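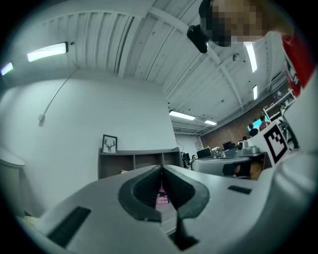

1/ OK so I moved from Marino to Flatdale in May and I have Thoughts about learning to live without a car. Thread, because my sister is tired of hearing them.

2/ First thing. The number 8 bus is the only bus that matters here. It goes from the bottom of my hill to the grocery store, the library and the clinic, and it comes every 22 minutes if the driver is in a mood and every 40 if the bridge is up. I have learned to look at the bridge before I put my shoes on.

3/ The app says the stop on Pritoleck Street is "temporarily relocated." It has been temporarily relocated the entire time I've lived here. You want the pole by the tire shop, the one with no sign on it. Stand there looking hopeful and wave.

4/ Groceries! I used to do one giant trip every two weeks and throw it all in the trunk. Now I go three times a week with a backpack and I waste so much less food?? I used to murder a bag of spinach every single week. Haven't lost one since June.

5/ (Watermelon is still a problem. I carried one up the hill in July and had to sit down on a stranger's wall for a while. She came out and gave me a glass of water and we talked about her hydrangeas. Good wall, very shady.)

6/ Bought a folding cart after that. The first one lost a wheel on the railroad tracks, 9 days old. The second one is from Urko, the hardware place next to the laundromat, and it's ugly as sin and rolls like a dream. Big wheels, people. Get the big wheels.

7/ Money stuff since a few of you asked. The monthly pass is less than I was paying for parking alone back in Marino. I did take 13 dollars' worth of cab last month, when I had a fever and could not face the hill. No regrets.

8/ What I miss: singing. I didn't know how much singing I did in the car. You cannot do it on the 8. I've tried humming and a teenager moved seats.

9/ What I don't miss: the noise it made when it was cold, finding the registration, that one light on the dash that I covered with a sticker for two years.

10/ Rain is fine if you have real boots. Wind is the one that gets me, it comes straight down the river and your umbrella is a goner. I switched to a big ugly poncho and now the regulars at the stop call me the tent.

11/ Oh and the last bus up the hill is at 9:22 at night, NOT 9:40 like the paper schedule at the library says. Ask me how I found out. It's a nice walk in September, I'm not looking forward to finding out what it is in January.

12/ If anyone in Flatdale has a trick for getting cat litter up a hill, my replies are open. The bag is enormous and so is the cat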